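4.3 What the taped cells do and do not tell us

The Landeg handbook for shared kitchens treats the marked-out table as a settled matter. Put down tape, give each thing a cell, and the table will stay in order. We used the same kind of layout (Figure 2), and we are less sure than the handbook is. This section sets out why.
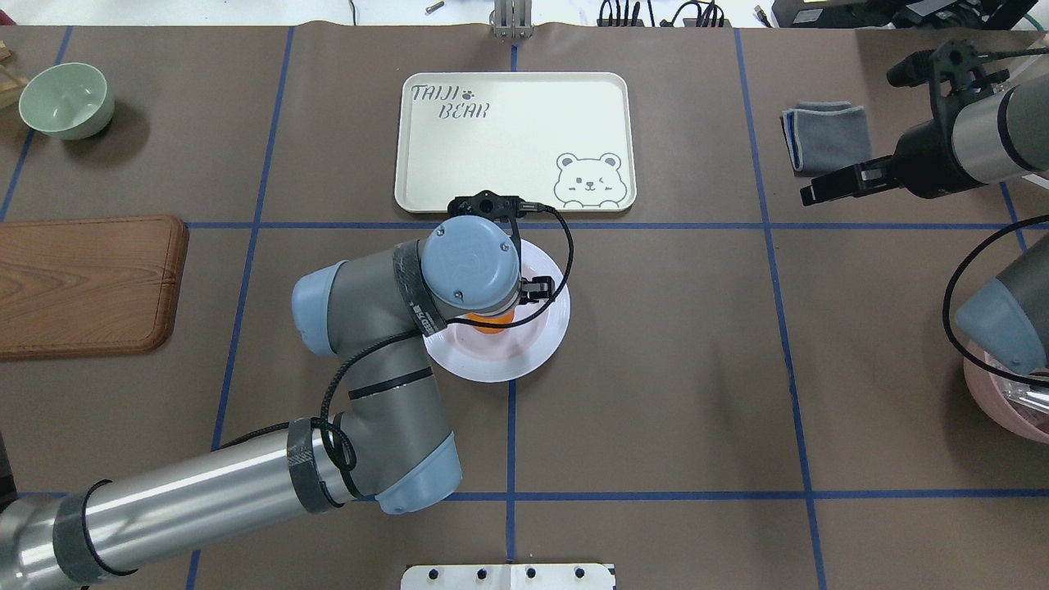
Figure 2. Tableware and small items on the taped table. 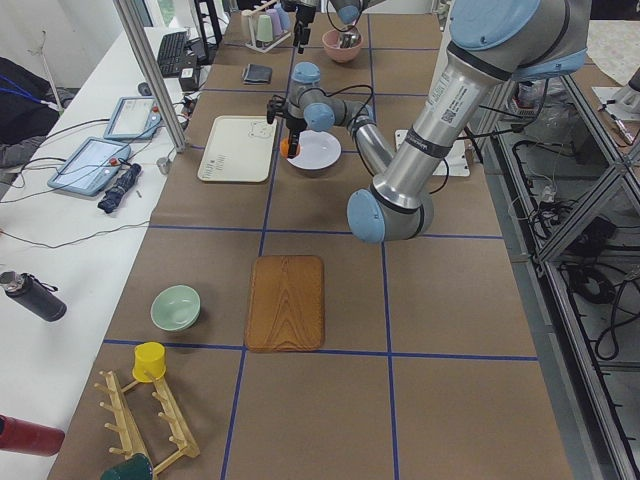
Page last changed: 17 November 2021

The appeal of the grid is easy to see. Tape is cheap, it goes down in a few minutes, and it turns a vague request ("keep the table tidy") into one that can be checked by looking. The Skemov report makes a good deal of this last point. In that report a table counts as tidy when every item lies in a cell, and by that rule 56 of the 60 tables it looked at passed. We don't dispute the count. We do dispute what was being counted.

The trouble starts with size. A cell is one shape and the things on a kitchen table are many. Bowls sit well enough inside straight lines, but a tray or a cutting board uses up space in a different way, and where it ends up depends on which way it is turned. The Skemov rule says nothing about an item that lies across a line. Delyth Maddocks, who did the first round of scoring for us, marked such items as misplaced. The second scorer marked them as placed if most of the item was inside. Both readings are fair, and the two sets of scores came apart mainly on flat things: trays, boards, folded cloths. For bowls and cups there was little to argue over. We kept both sets and report them side by side in the next section, since picking one after the fact would have let us choose our own result.

A second problem is that the grid has no names in it. Blue tape shows where one cell stops and the next begins. It doesn't say that the green bowl goes here and the pink one there. A person who knows the plan can read the table, and a person who doesn't sees only boxes. The cutting board is a fair test of this. In the second view in Figure 2 it lies inside one of the cells in the middle of the table, and a reader may take that for its proper home. Nothing on the table says so. If the board were moved one cell over, the table would look every bit as neat, and the Skemov rule would pass it without comment. It would also pass a table on which every single item was in the wrong cell.

This matters because the claim made for grids is a claim about finding things. The handbook says that people waste less time looking when each item has a fixed spot. That may well be true. But a fixed spot and a neat spot are different ideas, and a score that can't tell them apart gives no support to the claim. Of the 600 placements in our own log, the ones that bothered our helpers most were not the ones lying on a line. They were items set down neatly in a cell where the next person did not think to look for them. We have only comments to go on for this, written in the margins of the log sheets, and we would not build much on them.

Third, there is the question of things that hold other things. Figure 2 has a simple case of it: a white cup holder with three pastel cups, seen in the second view, and close by, a pink bowl with a metal utensil in it. Is the holder one item or several? If the utensil belongs in the bowl, then the bowl is doing the work and the tape is beside the point. If it belongs somewhere else, the table is untidy in a way that no line on the surface can show. The Undine layout tries to deal with this by giving holders a wider cell and scoring the contents apart. We tried it in April and gave it up. The scoring sheets grew to 2 pages for each table, and the helpers began to skip the second one.

We would add that the choice of items does a lot of quiet work in studies of this kind. A cutting board, a tray and a few bowls are stable, they don't roll, and most of them look like they belong in a kitchen. The small dark gray wallet lying flat near the cups is another matter. It is the sort of thing that lands on real kitchen tables all the time, yet the Skemov list has no cell for it and leaves such items out of the score. A method that drops the keys, the mail and the wallet before it starts counting will find that tables are tidy. The tables we saw in homes in Bunville were not made untidy by bowls.

None of this shows that taping a table is useless. The helpers liked it. Several of them said the lines made it easier to begin, and beginning is a large part of tidying. The lines may also discourage stacking, as a stack in one cell beside an empty one looks odd - although we did not measure this, and the handbook, which makes the same suggestion, did not either. Our complaint is with the step from "the table looks ordered" to "the table is easier to use," which has been taken too quickly, and mostly by people who had already bought the tape.

For the rest of the paper we therefore use three separate scores. The first is whether an item lies fully inside a cell. The second is whether it lies in the cell the plan gives it, with partial overlap noted but not forgiven. The third is whether a person who has not seen the plan can find it on the first try. Contents of holders and bowls are scored only on the third. Items with no cell in the plan, such as the wallet, are kept in the log and scored on the third as well.

The three scores don't always agree, and we have made no attempt to fold them into one number. Readers who want a single figure to set beside the Skemov result can use the first score, which is the closest to that report's rule, but they should expect it to look better than the other two.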